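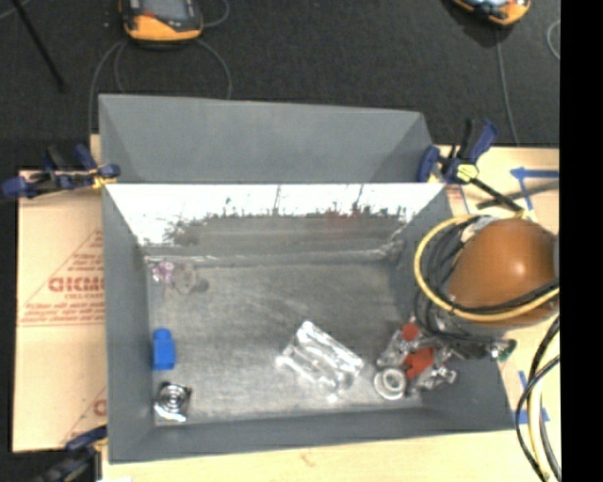 **Ticket 571 — Virkex reader won't stay linked to the car**
Opened by: Fiachra Ó Ceallaigh
Picked up by: Iker Figueroa
Opened: 13/11/2020
Status: Solved

**Fiachra**

Hello! First off, I love this little reader. I've had it since August and it has already helped me find a bad oxygen sensor on my brother's van. On my own car, a diesel estate, it has started playing up. The Kevent app finds the reader and pairs with it, the dash screen comes up with live revs and coolant temperature, and then after a minute or two everything freezes and I get "Link lost (308)". If I unplug the reader and push it back in, I get another minute or two.

Tried so far:

- forgot the reader in the phone's Bluetooth list and paired again
- removed the app and put it back
- my partner's phone (same thing, same message)
- cleaned the contacts in the car's socket with spray and a soft brush

It still works perfectly on the van. Any ideas? Happy to try anything, I've got the whole evening and a flask of tea.

**Iker**

Hi Fiachra, what a great write-up, thank you! The van test is really useful, as it makes a dud reader much less likely. 308 means the app asked the car for something and gave up waiting for the answer. Could you send me:

1. The reader's firmware number (Settings > Reader > About)
2. How many live values you have on the dash screen
3. What "Reply wait" is set to, under Advanced
4. Battery voltage with the engine off, then at idle

**Fiachra**

Right, back from the drive with cold hands.

 Firmware: 5
 Live values: all of them (I like dials!)
 Reply wait: Auto
 Engine off: 12.4 V
 Idle: 14.1 V

One more thing I spotted — with only revs showing it ran for ages. It froze as soon as I went back to my full page of dials.

**Iker**

Oh, that's a lovely clue. Your voltages are fine, so we can leave the battery alone. On Auto the app starts with a short wait and keeps shortening it while the car answers quickly. Some diesels slow down their answers once a lot of values are asked for together, the app loses patience, and out pops 308.

Please try this with the ignition on and the engine off:

1. Close the app fully.
2. Unplug the reader, count to ten, plug it back in.
3. Open the app but don't connect yet.
4. Advanced > Reply wait > Manual, and type 1000 (it's in milliseconds).
5. Turn off "Ask in groups".
6. Connect, then start the engine.

The dials will move a bit more slowly. Leave it idling outdoors for a good while and tell me what you see.

**Fiachra**

It works! Sat there through a whole radio programme and not one freeze, with every dial on. Then my partner drove us to the shops and back while I watched the boost pressure like it was the telly. The needles are a touch jerky but I really don't mind.

Can I save this for the estate only? The van was happy on Auto.

**Iker**

Brilliant, that's made my day! Yes — go to Garage, add each car by name, and tick "Keep settings with this car". Switch cars there before you connect. If the jerky needles start to bug you, bring the wait down a little at a time and stop when 308 comes back.

I've passed your notes to the app team along with the log. Closing this one, but reply here any time and it'll open again.

**Fiachra**

Both cars saved. The estate is called Plalness in there. Cheers, Iker!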